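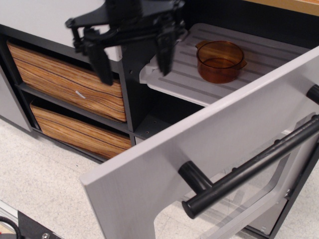

Pull-out shelves: read this before you spend the money

Every cabinet maker will tell you a pull-out shelf doubles your storage. I don't buy it. The runners and the gap you need for clearance take up room, and in a low cabinet you can lose quite a bit of width. What you do get is a pot you can reach without kneeling, and for some people that's worth paying for.

Glass cookware is the best case for one. A glass pot with short side handles is awkward to lift out from the back of a fixed shelf. On a tray you bring it to you. Put it in the middle, on its own, and don't nest it in a metal pan whatever the storage blogs say.

Ridged trays are sold as non-slip. Test that yourself: set the pot on the ridges and shut the tray at your normal speed. If it slides, buy a roll of liner. The Foranen liner and the cheap Mala one did the same job in my kitchen, and both collected crumbs.

Before you order, open the door as far as it goes. A tray that catches the door will scratch it every single day. Look at the hinge screws too. Long bar handles invite people to lean on them, and a sagging door is usually a loose screw, so try a screwdriver before calling anyone out.

As for "rated for 80 pounds," which Stovodum prints on its runners, ask whether that means closed or fully out. I asked in May and I'm still waiting.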